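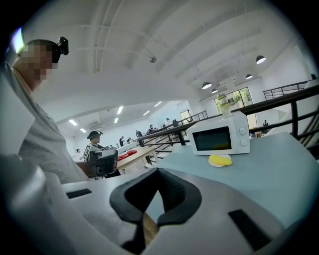 My blue table up on the mezzanine: microwave, jar, and the yellow sponge on its little white dish.

I've been recording kitchen chores with a hand-held gripper since April, and people who are just starting keep asking me how I set up my table. So I finally typed up my notes! These are for the microwave station (wiping, opening the door, moving the jar), but most of them carry over to any counter.

Park the sponge on a dish. A sponge flat on the tabletop is a pain to pick up with a V-shaped jaw, and a small round dish lifts it just enough to get hold of. Mine is white, so the yellow shows up nicely against it.

Turn the microwave a little. I used to square it up with the table edge every time (I'm fussy like that) and my wrist complained all afternoon. Now I angle it slightly and shift it between batches. The learning system needs to see it in more than one spot anyway.

Wring the sponge out hard before you begin. Drips end up on the gripper, and then you're drying a gripper when you could be recording.

Slow down on the knobs. Two round knobs, one above the other, sounds easy, but I kept bumping the top one while going for the bottom one. Come in from the side and pause a second before you turn.

Keep the jar lid snug, and take the jar off the top before you practice anything with the door. Clear glass is hard enough to see on a recording without it wobbling around too!

Leave your mistakes in if you recover from them. Begoñe Rivas taught me this one at Mesten, where I did my first 53 wipes, and I must have thrown out half of them for a silly slip. A dropped sponge that gets picked up again is a good example. A dropped sponge that you kick under the railing, start over.

Take a break before you're tired. I do 41 takes and then stop for coffee, even if I'm on a roll. My record is 125 in one day and the last batch was so sloppy I did it all again the next morning.

Next time I'll write up folding dish towels, which I'm still pretty bad at. If you have a trick for getting the corners to line up with a gripper, please send it my way.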